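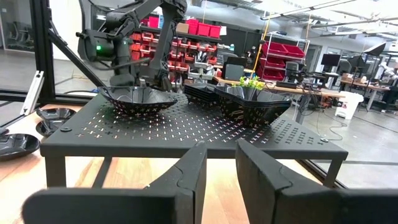

Stacked black dishes on a perforated metal table, with a robot arm behind.

Dish stacking still slow going for robots, says Nukberg

NUNSIDE, 2026-01-31 - Can a machine clear up after dinner yet? Sort of. Nukberg, which tests arms for kitchens and small stores, put out new numbers this morning. Two arms, one table, a heap of black dishes. Put them on the rack, stack what stacks. 320 tries since July, and the firm isn't calling it finished.

Glossy black is the hard part, Nukberg says. Shiny rims throw the light back and the arm misjudges were the edge is.

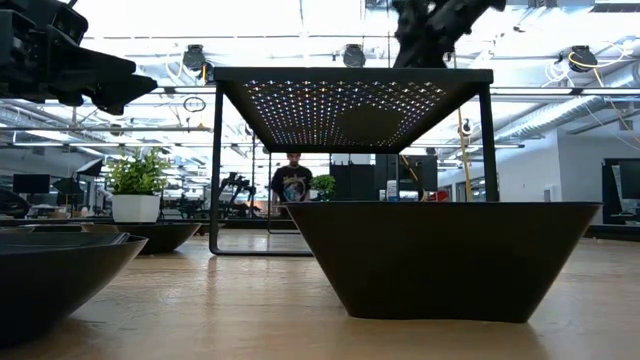

Deep bowls go better than flat ones, the firm says, there's more to grab. Nested dishes are worse. Pull one, two come up. Store owners know that one from their own staff, mind you.

Tillman, the housewares chain, wants arms that can reset a shelf overnight. It has set aside 2 stores for a trial, no start date. Rival Gostura is sticking with floor cleaning for now and says dishes are "a ways off". 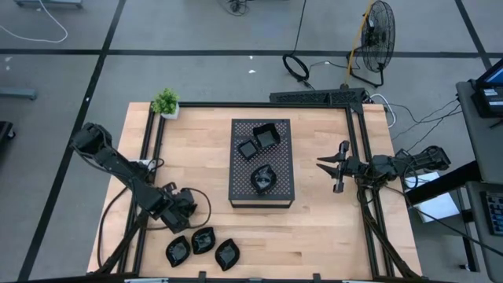 Can I buy one for my kitchen?
Not this year. Nukberg plans to sell to shops first, a run of 100 units, and hasnt set a price for homes.

More when Tillman names the stores.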